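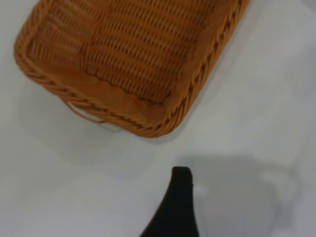 Workshop tips: keeping a bench arm gripping properly

The notes apply to a small bench arm with a two-finger gripper and a wrist camera, used for light sorting. Ours is a Jinent on a Runditberg rail. Other makes differ in screw sizes and menu names but need the same care.

Before any work at the wrist

Park the arm, press the stop and switch off at the wall. Wait until the lamp on the controller goes out. Close the air valve if the gripper is pneumatic.

Finger pads

Wipe the fingers with a lint-free cloth and a little isopropyl alcohol. Avoid white spirit, which softens rubber. Look along each finger from the side. A shiny patch near the tip means the surface has worn smooth and will slip on wicker, card and anything varnished. Replace fingers in pairs. A new finger opposite an old one closes off-centre and pulls the work sideways.

We change ours at 2000 cycles on rough goods. Smooth goods are kinder.

Finger screws

Undo both screws a half turn each before removing either. Clean the threads, fit the new finger and tighten alternately. Thread lock is only needed on the outer screw. Check again after the first day's running.

Wrist camera

Use a blower first, then a lens cloth. Grit dragged across the cover leaves a haze that no setting will remove. If the bracket has been disturbed, repeat the calibration; ours is item 153 in the controller menu.

Lighting

An overhead lamp puts the shadow of the arm on the bench, and a pale bench shows it strongly. If the arm hesitates close to the work, move the lamp before altering the detection threshold. A second lamp from the side softens the edge.

Baskets and woven trays

Approach the rim square on and at low speed. Keep clear of hanging loops and handles, as a fingertip will catch in them on the way up. Braided rims compress, so set the grip by force and not by width.

Cable and hose

The lead at the wrist should have slack at full rotation. Renew the ties when they go brittle. The Oddsson clips sold by Brultton can be reopened and do not nip the sleeve.

Restarting

Clear tools from the bench, release the stop and run one slow cycle with nothing to pick up. Listen for clicking as the fingers close. Enter the cycle count in the log.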